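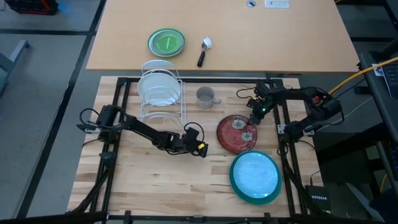 Gallby Community Kitchen: Second Progress Report to the Verhoeven Fund

Reporting period: July to date
Report submitted: 23rd February

1. Summary

The Gallby Community Kitchen continues to provide low-cost midday meals and basic cooking instruction to residents of the eastern wards. In the period covered by this report the program served 3804 meals, and 373 residents attended at least one cooking session. Spending remains within the approved budget. One activity, the weekend breakfast service, has been deferred with the Fund's prior agreement.

2. Meals service

Midday meals were offered on three days of each week, with a closure over the holiday period. Demand was strongest in the colder months, when the second sitting was often full before the first had finished. The menu was revised in consultation with regular diners, and the vegetarian dish is now offered at every sitting — a change requested in the previous round of feedback.

Gratico, our dry goods supplier, has held its prices under the existing agreement. Fresh produce has been harder to budget for. We have shifted part of the order to root vegetables and cabbage, and the cost per meal has stayed within the limit set out in the grant agreement.

3. Cooking instruction

The Lernen course was delivered in full. Each group was limited to 20 participants. Sessions covered knife handling, safe storage, reheating, and planning a week of meals on a fixed income. Participants asked for more time on cooking for one person, and an additional session on this subject has been added to the next course.

Attendance at evening sessions was lower than at daytime sessions. Comments collected at the door pointed to the bus timetable, under which the last service leaves before the session ends. The evening start time will be moved forward by half an hour.

4. Premises and equipment

The replacement of the second refrigerator was completed under budget. The balance was applied to shelving in the dry store, as approved by the Fund in writing. Repairs to the rear door are outstanding and are the responsibility of the landlord, with whom we remain in correspondence.

5. Matters for the Fund's attention

We request approval to carry forward the unspent breakfast allocation to the next funding year. A revised budget is attached as Schedule B. The final report, including audited accounts, will be submitted by the end of July.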